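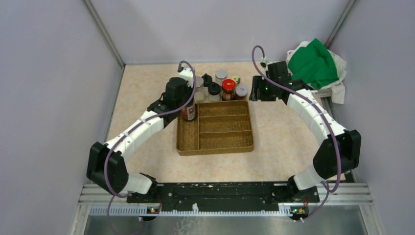

2018년 12월 18일 화요일

제목: 갈색병 보관 시료의 차광 성능 및 마개 누설 재측정

6월에 시작한 보관 시험의 후속 기록. 대상은 Jadodach 추출액(에탄올 40% 기준 희석). 당시 투명병과 갈색병을 같은 선반에 두었고, 투명병 쪽 흡광도가 먼저 떨어진 것까지는 지난 노트에 적었다. 오늘은 갈색병만 다시 본다.

1. 시료 상태

번호 순서대로 꺼내 상온에서 2시간 방치 후 측정. 라벨 잉크가 에탄올에 번져 7번 병은 번호 판독이 어려웠다. 병 바닥의 각인과 대장을 대조해 확인함. 앞으로는 라벨 위에 투명 테이프를 한 겹 덧붙일 것. 유성펜만으로는 부족하다.

침전은 육안으로 두 병에서 확인. 흔들면 풀리지만 10분 안에 다시 가라앉는다. 여과 여부는 병마다 다르게 하면 비교가 안 되므로 전부 여과하지 않고 상등액만 취했다.

2. 중량 변화

Sakamoto 저울, 영점 확인 후 병당 3회 칭량하여 평균.

대조병 초기값 946 g, 금일 값 946 g. 변화 없음.
7번 병은 초기값 대비 2 g 감소. 나머지는 저울 반복 오차 이내.

7번은 마개 안쪽 패킹이 한쪽으로 눌려 있었다. 감소분은 증발로 보는 것이 타당하나 패킹이 언제부터 눌려 있었는지는 알 수 없다. 이 병의 흡광도 값은 농축 영향을 받으므로 평균에서 제외하고 따로 적는다.

3. 흡광도

분광기는 Pevport 구형. 램프 예열 30분. 기준선을 두 번 잡았는데 첫 번째는 셀 외벽에 지문이 남아 있어 버렸다. 420 nm에서의 감소폭은 갈색병 전체가 투명병보다 작다. 다만 선반 앞줄과 뒷줄 차이가 예상보다 커서 병 색만의 효과로 쓰기는 어렵다. 앞줄은 오후에 창 쪽 빛을 직접 받는다. 6월 배치 때 줄을 섞지 않은 것이 설계상 실수.

원자료는 공용 폴더 765번 파일. 열 순서가 이전 파일과 다르니 합칠 때 주의(파장이 첫 열이 아니라 둘째 열).

4. 마개 교체

Jovitz 마개로 전량 교체. 기존 마개보다 나사산이 한 바퀴 짧아 조임 토크를 다시 정해야 한다. 손으로 끝까지 조인 뒤 8분의 1바퀴 추가하는 것으로 임시 통일. 토크 렌치 어댑터가 맞지 않아 정량값은 없음. 교체 후 병을 눕혀 여과지 위에 1시간 두었고 여과지에 얼룩은 없었다. 단시간 시험이므로 장기 누설에 대한 근거로 쓰지 말 것.
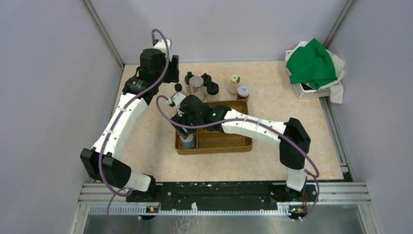 5. 미해결 및 다음 작업

- 앞줄과 뒷줄 병 위치를 교환하고 대장에 교환일 기입.
- 7번 병은 폐기하지 말고 별도 보관. 패킹은 봉투에 넣어 대장에 첨부.
- 선반에 조도 기록계 설치. 배터리 재고부터 확인.
- 침전물 소량 채취 후 건조 중량 측정. 건조 온도는 미정. 60도면 당류가 갈변할 수 있어 낮은 쪽부터 시험.
- 셀 세척 절차서에 외벽 닦기 항목 추가. 현재는 내벽만 적혀 있음.

추기: 대장 3쪽의 희석 배수 표기가 본 노트와 다르다. 노트 쪽이 맞음. 대장을 수정하고 수정 표시를 남겼다.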